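The best thing in Salamatu Eshun's kitchen cost her nothing. It came home to Ellport in the back of a borrowed ute, minus one leg and covered in someone else's paint, and she spent most of February bringing it back to life. "I was hooked before I'd even got the paint off," she says, and having sat at that table over two pots of tea, I believe her completely.

Ellport has a proper repair habit these days. It started with four neighbours swapping tools over a fence, and now there's a shed on the old Poduval site where the lights stay on well past dinner. People bring chairs, lamps, prams, toasters, a concertina once. I went along meaning to stay an hour and left after dark with glue in my hair and a mended colander!

What I loved most was how much the regulars enjoy the looking. Jenő Oláh turned a wobbly stool upside down and just sat with it for a while, pressing here and there, before he reached for anything. He worked in a joinery for years and reckons most wobbles come from one loose joint that everyone has been blaming on the floor.

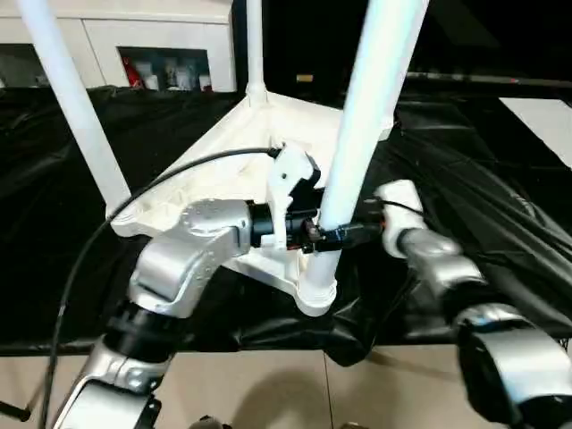
So how do you find the loose joint?

Hold one leg still, push gently on its neighbour and watch the place where they meet. If a hairline gap opens and closes, you've found your culprit. Mark it with a bit of masking tape and keep going, as there may be a second one.

Once you know where the trouble is, resist the urge to squirt glue at it. Old glue won't let new glue grip, so the joint has to come apart and be cleaned back first. Jenő uses a blunt knife and warm vinegar. Sille Ladefoged, who sits at the next bench and disagrees with him on nearly everything, swears by a damp rag left on overnight. I've tried both now and they both work, though the vinegar does make the house smell like a fish and chip shop.

Plastics are Sille's department. She keeps biscuit tins of offcuts sorted by type and can tell you in seconds which ones will take a solvent glue and which will shrug it off (the waxy-feeling ones, mostly). For those she drills two small holes either side of a crack and stitches it with wire – a trick she learned mending buckets on her aunt's dairy farm. It looks a bit like surgery and I think it's gorgeous.

Then there's the finish. I had always assumed a good repair was one you couldn't see, and half the shed would agree with me. The other half like a scar. Armelle Delaunay repaired her mother's fruit bowl with bright orange filler and puts it in the middle of the table when people visit. Themba Makhubela would sooner sand for a week, working down through the grades and checking with his fingertips, because his eyes miss things his hands don't.

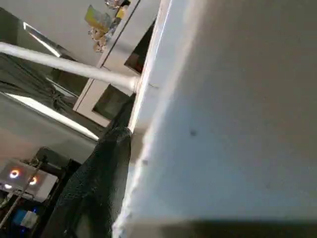

Smooth and pale, with one small dark spot.

If you're starting out, begin with something you like but don't need. A stool is ideal. Wood glue, two clamps, a rag and a free evening will get you through it, and the second one goes so much faster. Leave it clamped overnight even if the bottle says an hour. Armelle didn't, and her stool let go during a birthday lunch.

The shed is open to anyone who turns up, and there's usually cake. Bring the broken thing, and bring the broken-off bit too if you still have it. I'm going back next week with a kitchen drawer.

COMMENTS

marnie_k
Loved this. Pulled my nan's stool out of the garage straight after reading and yes, one loose joint, exactly where you said.

Old Bench Dog
Warm vinegar is fine on hide glue but it takes ages on the modern stuff. Patience and a sharp scraper.

TessInTheHills
Can we please hear more about the concertina?

marnie_k
Seconding the concertina!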